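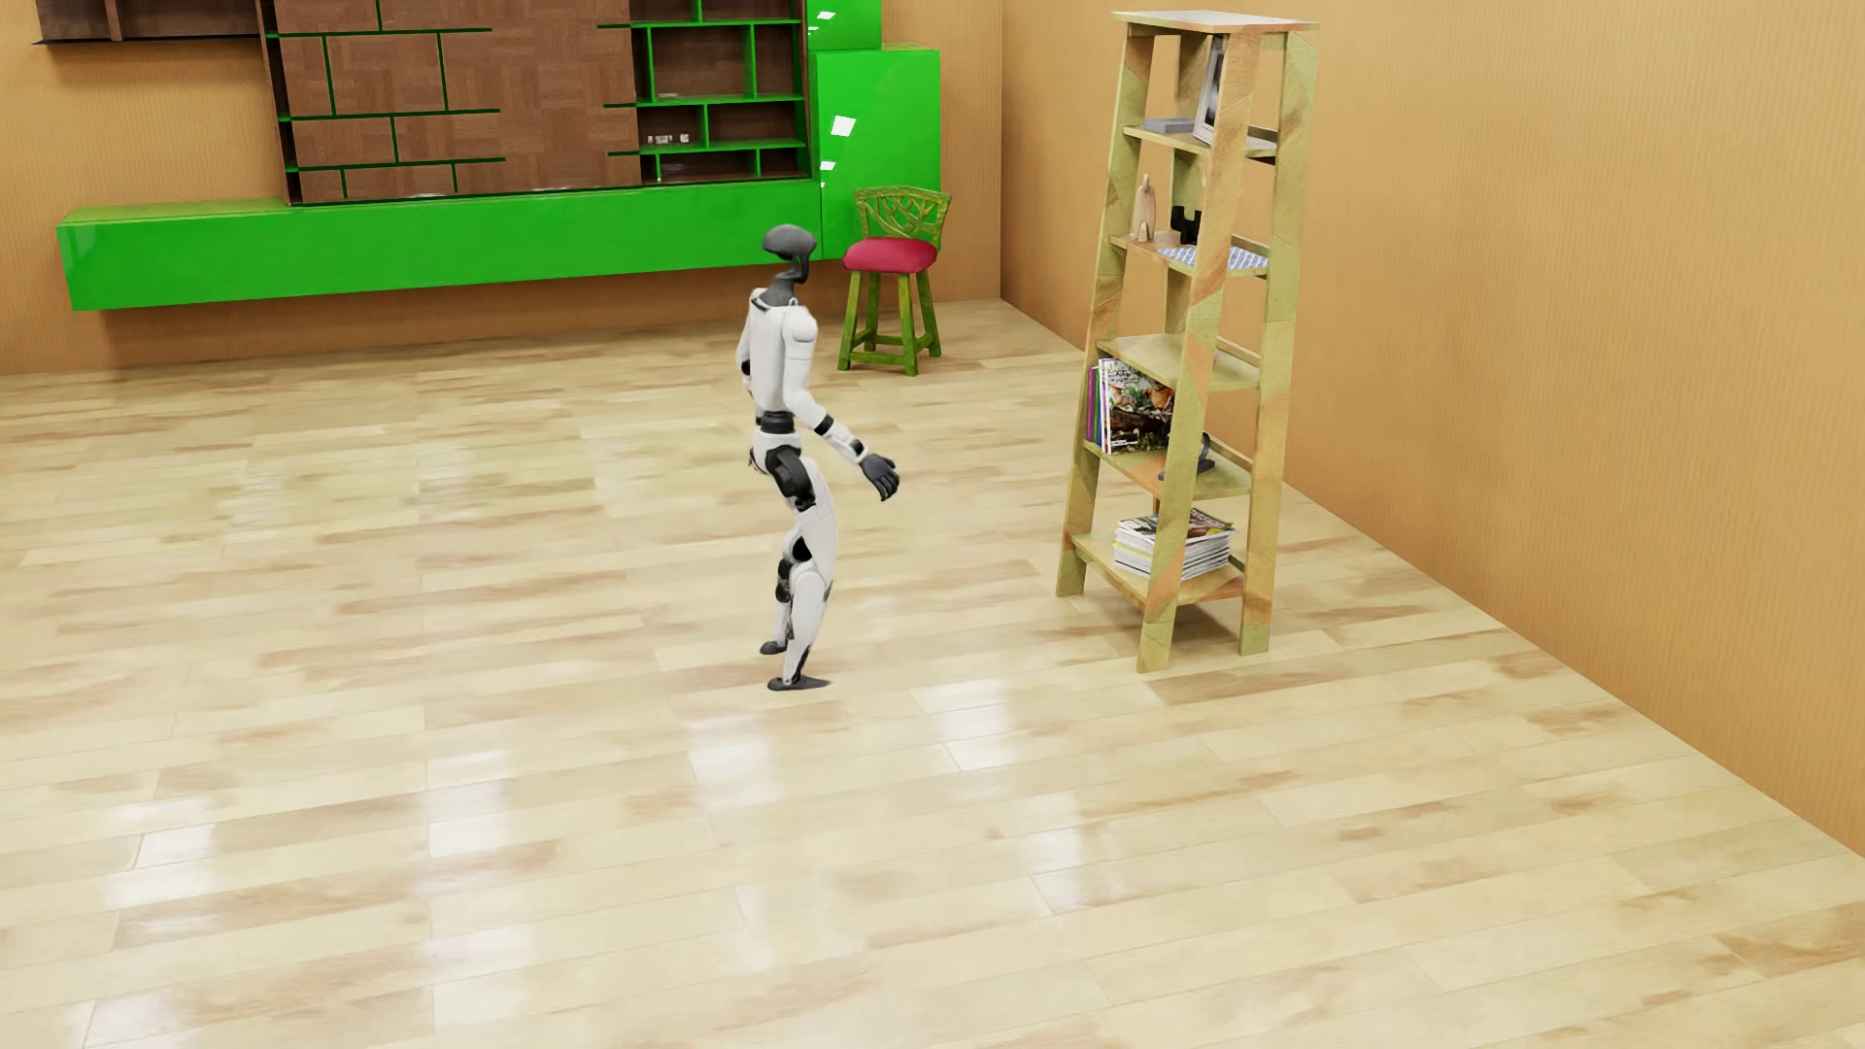 N. Awwad

2023-10-23

Continued with the reach planner in the Rusimo living room. The robot starts beside the leaning shelf, arm hanging down, and must move the hand to a free place on the middle shelf without touching a post.

First runs were bad. The planner reported "no path" in 7 seeds, and I lost the morning looking for a fault in the IK. The IK is fine. The collision model of the shelf was one convex hull, so for the planner the whole unit was a solid block. I made the decomposition again, with each post and each board as a separate body. The front post needs special care, it leans strongly and crosses in front of the objects. With the old box approximation it closed most of the opening.

The new mesh has 2,217 faces. Loading is slower, but I can accept this for now.

After the change a path is found in 5 of the 7 seeds. In the two others the elbow comes too near to the left post and the solver gives up at the time limit. I did not change the limit yet, I want first to try a start pose with the feet farther from the shelf.

Perception, separate problem: the green cabinets are very glossy, and the segmentation takes the white reflections as objects. The same on the floor. For today I masked the back wall by hand. This must not go into the Stiduvau branch, please do not merge my config.

The picture frame on the top shelf gets a wrong orientation, I think because it is seen nearly from the side. Not needed for this task, only noted.

To do: commit the shelf model, write to Hivcombe which version of the scene they use (mine is from May), repeat the two failed seeds with logging on.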